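Clastinar opens its chore trials at Stosholm, and I'll tell you how they're going

10th September

Can a machine do the housework yet? I get asked this at every family meal, and since I run the trials at Clastinar I ought to have a decent reply. Mine is: some of it, slowly, and please don't sell your mop.

Today we're opening our chore trials at Stosholm to outside teams (hooray!). We've spent the best part of a year writing down the dull jobs that homes, offices and small shops need doing, and we've ended up with a list of 123. Wiping a counter is on it. So is folding a tea towel, facing up a shelf of tins, and seeing to the office water dispenser, which everybody drinks from and very few people clean.

Our first partner is Tkachuk, who make grippers and have been very patient with my emails. Pralavport joins in December with a stockroom we can make a proper mess of.

So where are we? Shelf work is good. Tins stay the shape they were when you picked them up, and our best system put away 390 of them in one go with me sitting next to it eating a sandwich. Towels are middling. Anything with water in it, or near it, still makes me nervous – full jugs are heavy, the weight sloshes about, and clear plastic is a real pain for a camera to make out against a pale floor. 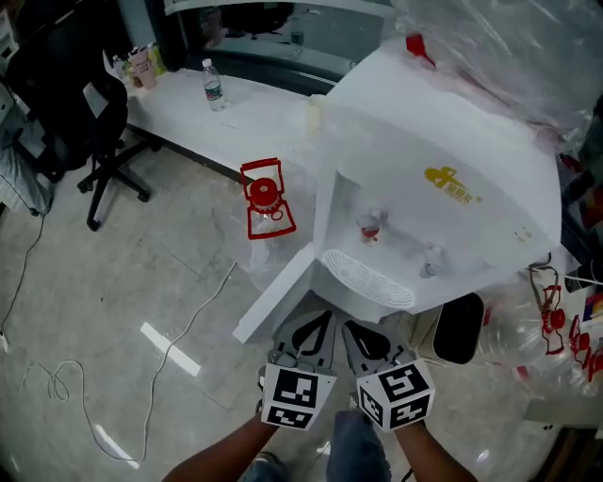 I'd put drip trays in the same basket, by the way. A person gives one a quick wipe without thinking, and a machine has to get in under the taps, find the edge and know when to stop pushing. I think we'll get there, but I wouldn't want to put a year on it.

Teams can apply from today through the Clastinar website. Entry costs 255 euros and gets you bench space, the full chore list and 600 minutes of trial time, plus as much tea as you can carry. Shops and offices with a horrible little job to suggest are very welcome to write in too.

Contact: Clastinar press desk, Stosholm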